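Jundolside, Second Season: Review of Episodes One Through Six and Notice of Changes to Recap Coverage

Posted Tue 24 August
Filed under: Television, Drama, Season Reviews

Readers of this blog will be aware that coverage of the first season of Jundolside concluded in January with the recap of the finale. The second season has now reached its midpoint, and Wikow has placed the series on a break of three weeks. The interval provides a suitable occasion to review the six episodes shown so far and to set out certain changes in the way the remaining episodes will be covered.

The review below discusses the plot in full, including the final minutes of episode six. Readers who have not completed that episode are advised to return at a later time.

The Position at the Start of the Season

The first season ended with harbor inspector Anders Rehn suspended from duty, the ledger missing, and the ferry company Marwat under temporary administration. Most viewers who wrote to this blog expected the second season to open with the search for the ledger. It opened eleven weeks later, with the ledger already found and sitting in a locked drawer at the district office, and with Rehn working nights at a fish auction.

This choice was poorly received in several quarters. The comment section for the premiere recap received 482 entries, the highest number recorded on this blog for a single episode, and a large share of them objected to the jump in time. The objection is understood. It is nevertheless the view of the author that the jump was correct. The search for the ledger would have repeated the structure of the first season, in which four of the eight episodes were given over to a search for something. By placing the document in plain sight, the writers were able to move the question from where it is to who is willing to read it.

The premiere does have a weakness, and it lies in the exposition. Rehn is told by three separate characters that eleven weeks have passed. One would have sufficed.

Episodes Two and Three

The second episode remains the weakest of the six. The subplot concerning the sale of the pilot boat was introduced in the opening scene, set aside for half an hour, and then settled by telephone. At the time of the recap it was suggested that the boat would return in a later episode. It has not returned, and with the buyer now out of the story it is difficult to see how it could.

Episode three represents a considerable recovery. The hearing before the licensing board occupies nearly the whole of the running time, and the camera leaves the hearing room only twice. Obed Mahama, as the board's junior counsel, is given very little to say in the first half and makes a great deal of it. The moment at which he closes his folder and asks that the previous answer be read back was described in the recap as the best scene of the series to date. That assessment stands, although episode five has since come close to it.

Some readers asked whether the procedure shown in the hearing was accurate. The author is not qualified to say. Within the rules that the episode sets for itself, the procedure was consistent, with the one exception that the chair permitted a witness to leave without being formally excused. Two readers noted this independently and they are both thanked for their attention.

Episode Four

Episode four was directed by Njål Torvik, whose work on the first season was confined to the storm episode. His return was announced by the production company, Ramico, well in advance, and expectations were accordingly high.

The episode follows Rehn's sister over a single shift at the Marwat terminal. There is almost no music. The long shot of the empty car deck, held while the loudspeaker announcements continue, has been praised widely and the praise is deserved. It should also be recorded that the episode advances the main story by very little, and that viewers who watch chiefly for the ledger had reason to feel that a week had been spent elsewhere. Both reactions appeared in the comments, at times from the same person.
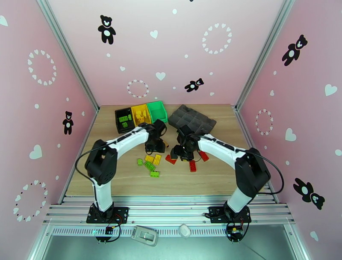 Toy building bricks, with bears and hearts on the walls.

A correction is required here. The recap of episode four stated that the terminal supervisor was the same man seen at the auction in the premiere. He is not. The two parts are played by different actors, and the resemblance appears to be accidental. The recap has been amended, and the original sentence has been kept beneath it with a line of explanation, in accordance with the usual practice of this blog.

Episode Five

The fifth episode returned to the district office and to the drawer. Its running time was 47 minutes, the shortest of the season, and it used them well. The first act establishes that four people hold a key. The second establishes that one of the four keys no longer fits. From that point the episode proceeds almost entirely by conversation, most of it between people who do not wish to be seen talking.

Particular mention should be made of the scene in the records room between Rehn and the deputy clerk. In the first season these two characters were used mainly to deliver information to one another. They now have a history, and the episode is confident enough to leave it unexplained. The clerk's remark about the winter in Jundolside ("You were there for the part with lights") has been the subject of much discussion. The author takes it to refer to the power failure in the storm episode. Other readings have been offered, and the one connecting it to the lighthouse keeper's testimony is persuasive.

The closing scene was less successful. The arrival of the auditor in the final minute would have carried more force if her name had been mentioned at any earlier point. As matters stand, the episode ends on a face that the audience has no reason to recognize, and the music insists that it should.
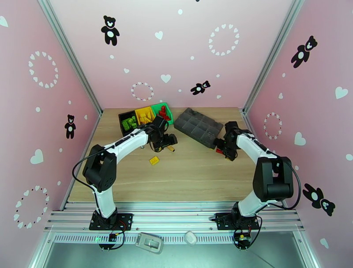
Episode Six

The midseason episode resolves the matter of the fourth key and opens the drawer. The ledger is present, with one section removed. Viewers will recall that the first season established a total of 849 pages, a number that was repeated often enough to suggest it would matter. The auditor's count in the final scene comes up short, and the episode ends before she states by how much.

As a midpoint, this is sound. It returns the season to a question that can be answered, and it gives the auditor something to do. The scene in which Rehn declines to enter the room while the drawer is opened was played with restraint — he remains in the corridor and listens — and it says more about his condition than the auction scenes managed over three episodes.

Reservations must be entered on two points. First, the confrontation on the quay depends on Rehn's sister not having been told something that she was clearly told in episode four. The author has watched the relevant exchange again, and the line is audible. Second, the administrator of Marwat, who was the most interesting new character in the premiere, appears for one scene and is then reported to be traveling. It is to be hoped that his travels will be brief.

Overall Assessment

Taken together, the six episodes are stronger than the corresponding part of the first season. The dialogue has improved, the number of scenes set in parked cars has fallen noticeably, and the supporting cast has been given proper work. The pacing remains uneven. Episodes two and four could each have surrendered ten minutes to the fifth without loss.

The ranking at this stage, from strongest to weakest, is as follows: three, five, six, four, one, two. Readers are invited to submit their own rankings in the comments.

Changes to Recap Coverage

Beginning with episode seven, the following arrangements will apply.

Recaps will be published on the morning after broadcast. The practice of publishing late on the same night will be discontinued. Errors of the kind noted above are made more easily after midnight, and the author would prefer to watch each episode twice before writing.

Recaps will be shorter. Several of the recent entries ran to over 500 lines on a telephone screen, and readers have reported difficulty in finding the section they wanted. Each recap will now open with a brief summary, followed by the full account, followed by questions left open.

Comments that discuss preview material should be marked as such in the first line. Wikow releases its previews immediately after the credits, and a number of readers prefer not to see them. Unmarked comments will be held until they can be edited. They will not be deleted unless they contain material from unaired episodes, in which case they will be.

The separate page listing characters and their positions at Marwat and the district office has been brought up to date through episode six. The entry for the deputy clerk has been rewritten. The entry for the auditor contains her surname only, as no first name has been given on screen. The spelling follows the closing credits and differs from the one in Wikow's episode summary.

Requests have been received for coverage of the companion podcast. The author has listened to two installments and does not intend to cover it during the season. The matter may be considered again once the finale has been broadcast. A reader has kindly offered to prepare notes on the installment with Njål Torvik, and if these arrive before episode seven they will be posted under the reader's own name.

The comment section for this entry will remain open throughout the break.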